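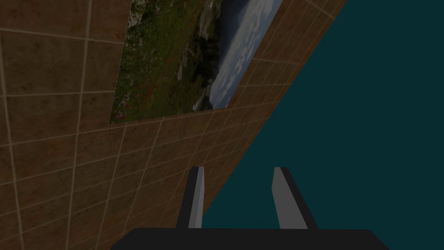 May 10, 2018

Tile maker Prosinard will reopen its Guimarães plant in December, the company said, ending a shutdown that began after a kiln fire last year. The plant will start with 79 workers and expects to reach 149 once the second kiln is running.

Plant manager Emerson Macedo said former employees will be offered jobs first. Letters are going out this month, and anyone who worked at the site for at least six months before the fire can apply.

The reopened plant will make square wall tiles for kitchens and bathrooms. Floor tiles will still come from the company's Skuvimell site, where production was moved after the fire.

"We have orders we can't fill from one location," Macedo said. "Customers are waiting too long, mostly for the darker glazes."

The city has approved a new truck entrance on the north side of the property. Neighbors had complained about traffic on the old access road, and 1,898 people signed a petition asking for the change. Work on the entrance will begin this summer. The old gate will stay open for employees on foot.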